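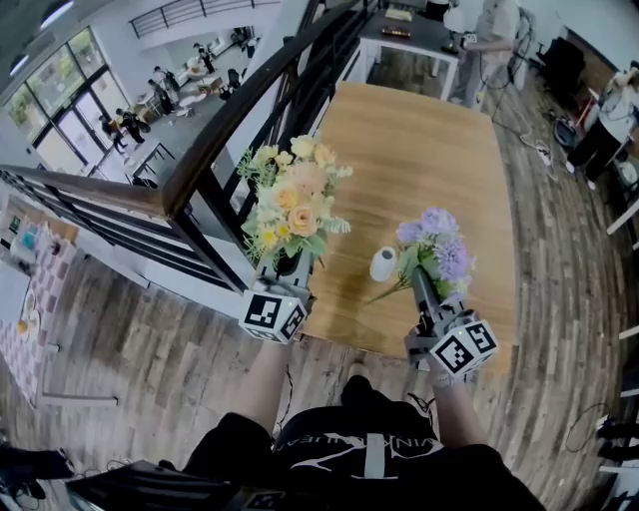

*Hand-held gripper pair with marker cubes fitted, each jaw set closed on a bouquet of artificial flowers. Upper landing.*

**Kilon gripper pair: setup and maintenance, progress report to Bustos**
3 May 2019

**Status**

Both grippers are in service. The left unit was out of use for part of the period with a loose cube mount and has been repaired. Work package 2 (setup and upkeep) is on schedule. Spending is within the approved amount.

**Mounts**

The marker cube on each gripper gives the tracking software its position, so any play between cube and body shows up directly as error in the recorded path. On the left unit the mount had worked loose at the base screws. The threads in the printed bracket were stripped. We replaced the bracket with one that takes brass inserts, refitted the cube and repeated the calibration. The right unit showed no play, but was given the same bracket so that one spare part covers both.

Cube faces are now wiped with a dry cloth before each session. Alcohol lifted the print on an older set and is no longer used.

**Jaws**

Thin stems remain the hardest load for the jaws. Wire-cored artificial stems slide if the pads are glazed, and a bundle will rotate under its own weight when held near the end. Pads are changed after 1,000 closing cycles, or earlier if the surface is shiny. The Umer pads supplied in the first batch lasted as specified. The second batch was softer and two pairs tore at the corner. These were returned and replacements have arrived.

Jaw travel is checked against the gauge block at the start of each day. A unit that fails is re-zeroed once. If it fails again it is taken out of use and opened.

**Calibration**

The full routine takes around 30 minutes for the pair. Most of that is spent on the cube-to-jaw offset, which must be measured again whenever a bracket is touched. The Jurex script now stores the offset by unit serial number. Previously it was stored by left or right, and swapping the units loaded the wrong values with no warning.

**Open items**

- Cable strain relief on the right unit: part on order.
- Log sheet for pad changes: in use, to be moved to the shared drive.
- Spare brackets: two in stock, four more requested.

**Next period**

Run both units for 100 hours on the new brackets and re-measure the offsets at the end. Results will be included in the November report. No change to the budget is requested.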